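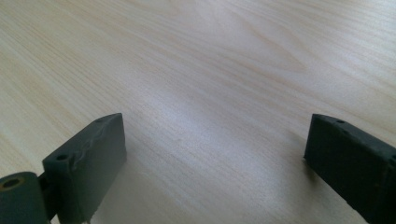

Materials and Matter: Ages 9 to 12

Wood Grain and How It Gets There

Wood is made of tubes. Most of these tubes run up and down the trunk, in the same direction the tree grows. They are too thin to see one by one without a magnifier, but there are so many of them, packed side by side, that together they give wood its streaks. The direction the tubes run is called the grain.

The pale tabletop at the start of this page has fine grain lines in darker tan on a lighter base. In places the lines bend into soft waves. To explain lines like these, it helps to start with the living tree.

What the tubes do

A tree takes in water through its roots. The leaves need that water, and the leaves may be very far up. The tubes in the wood carry the water from the roots to the leaves. In pine, spruce and other trees with needles, the tubes are short and narrow, and water passes from one to the next through tiny holes in the walls. In oak, ash and many other trees with broad leaves, some of the tubes are much wider and are stacked end to end like drain pipes. These wide tubes are called vessels. If you look at the cut end of an oak board, you can often see the vessels as small holes.

The walls of the tubes are made mainly of cellulose, the same stuff that paper is made of. Another material, lignin, fills in around the cellulose and makes it stiff. Cellulose resists pulling. Lignin resists squashing. A tree needs both, since wind bends the trunk and stretches one side while it presses on the other.

How a ring forms

A tree gets thicker by adding new wood just under the bark. The layer that makes the new wood is called the cambium, and it is only a few cells thick.

In places with a warm season and a cold season, the cambium does not work at the same speed all year. In spring, which may begin in April in a cool country, it makes cells quickly. These cells are large, with thin walls, and the wood looks light. This is earlywood. Later in the season growth slows down. The new cells are smaller, with thicker walls, and in many kinds of tree the wood looks darker. This is latewood. In winter the cambium stops.

One light band and one dark band together make one annual ring. A stump with 45 rings came from a tree that grew for 45 years above the height of the cut. The years it spent growing up to that height are not included, so a low stump gives a better count than a high one.

Some trees in the tropics do not form clear rings. Where the weather stays much the same all year, the cambium may never stop.

Why a board does not show circles

Rings look like circles only when the trunk is cut straight across. A board is usually cut along the trunk, so the saw passes through the rings in a different direction.

Plain sawn: The saw cuts along the trunk, off to one side of the center. The rings meet the surface at a low angle. They show as wide curves, arches or long pointed shapes.

Quarter sawn: The saw cuts along the trunk, on a line that points toward the center. The rings meet the surface nearly at a right angle. They show as straight lines, close together.

End grain: The saw cuts across the trunk. The rings show as curves or full circles.

The same log can give all three patterns. Waves can also appear if the tree itself grew unevenly, for example near a branch or a bend.

Grain and strength

Wood splits easily along the grain and with difficulty across it. Splitting along the grain only pulls neighboring tubes apart. Breaking across the grain means snapping the tubes themselves. For this reason firewood is split from end to end, and the long side of a shelf should follow the grain.

Wood also changes size. When the air is damp, the tube walls take in water and swell. They swell much more in width than in length, so a wide board grows wider but hardly any longer.

Try it

You need one sheet of newspaper. Tear a strip from top to bottom. Take a new piece and tear a strip from side to side. One strip will usually be straighter than the other. Paper has a grain too, made when the cellulose fibers line up in the paper machine.

Words to know

Cambium: the thin layer that makes new wood.
Cellulose: the material in the tube walls that resists pulling.
Lignin: the material that makes the walls stiff.
Vessel: a wide tube in the wood of broadleaf trees.

Text by Hongmei Xiao

We use cookies to remember your reading level. Accept | Settings

Contact | © Mokoena Junior Science Pages | Back to top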